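**Wanted: people who do chores and will say when a machine does them badly**

June 2025

Skastergate is looking for paid testers for a study of household and shop-floor chores: sorting small parts, folding towels, clearing a table, putting stock back where it goes. You do the chore by hand first. Then you watch two robot arms try it, and you score both attempts on the same sheet.

We have sat through plenty of demo videos. Most are sped up, and few show what happens when the towel lands inside out. Our own results so far don't settle much. In our April trial the arms finished 30 of 92 jobs without help, and the towel jobs dragged that number down badly. Maybe the next round will be better — we wouldn't bet lunch on it.

**Who we want**

- Adults who have worked in a stockroom, laundry, kitchen or hotel, or who run a home
- Anyone willing to write "no, I would do this over" and mean it
- No coding or engineering background needed

People who sell automation for a living should sit this one out.

**What you get**

Sessions last up to 60 minutes and pay $20 each, at our Clitville site. Parking is free. You may be asked back for the Avero round, which covers shelf restocking only.

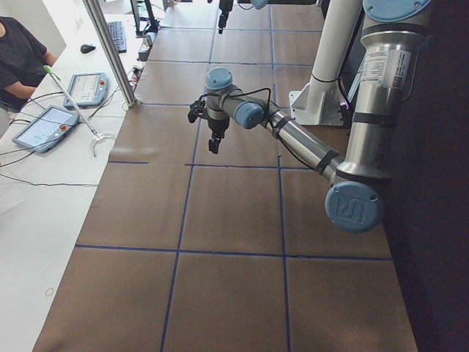

**Skastergate Chore Testing Team**

Testers don't run the arms. Staff handle the teach pendants from the white desk alongside the table, and you stay behind the floor line while anything is moving. Closed-toe shoes, please, and tie back long hair.

To apply, send a short note about the chore you know best and how you can tell it's been done right. Drop it at the Sugden Building front desk or mail it there, marked "Chores." Résumés are optional.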